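3.2 Rack loading and plate spacing

The second part of the study dealt with how dishes are arranged in a drying rack after washing. Earlier work on household dishwashing has concentrated on water use and detergent dose, and the rack has mostly been treated as a place where the dishes end up. In the Altham interviews, however, the rack was the item people complained of most often. Respondents said that plates slid into one another, that bowls took up the room meant for plates, and that water stayed trapped between surfaces that touched.

Two loading patterns were defined for plates. In the close pattern, plates occupy neighbouring slots with no slot left free. In the open pattern, at least one slot is left free between any two plates. Both patterns require each plate to stand on its edge with its lower rim between the dividers. A plate may lean, provided that it rests on the wires and not on the face of its neighbour. Plates laid flat across the upper rim were recorded as misplaced and left out of the spacing analysis.

Light-coloured plastic plates were used throughout. They weigh less than stoneware, so a small knock is enough to shift them, and differences between the patterns show up sooner. The drawback is that a translucent plate is hard to tell apart from a pale rack when the two overlap. Coders were therefore asked to judge the gaps between plates at the upper edges, where the outlines are clearer than they are among the wires.

Figure 2 shows a rack with plates standing in it. The dividers are thin, and the rack sits at the far right of the work surface, close to the back wall. Most of the surface is left clear.
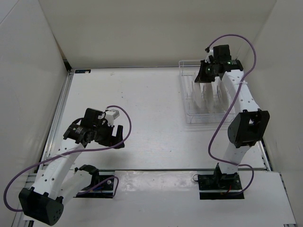
Figure 2. Three translucent white plates on edge in a wire dish rack, with gaps between them. The rightmost plate leans slightly.

3.3 Coding of plate position

Each loaded rack was coded for three properties: slot, lean and contact. Slot was numbered from the left. Lean was coded as upright, slight or marked, with marked reserved for plates whose upper edge had passed over the next divider. Contact was coded as present if any part of one plate touched another, including at the rim.

The full set contained 700 loaded racks, of which 50 were coded a second time by a coder who had not seen the first set of codes. Disagreement was found in 19 of these, nearly all of it over whether a lean was slight or marked. Slot was seldom disputed. Where the coders differed, the racks were discussed and the agreed code was kept.

Plates partly hidden from the coder's view were a separate problem. If the upper edge could be followed for most of its length, the plate was coded as usual. If it could not, lean was entered as unknown and only the slot was kept. We did not estimate a lean from the position of the neighbouring plate, as the Tarnden scheme allows, because plates in the same rack often lean by different amounts.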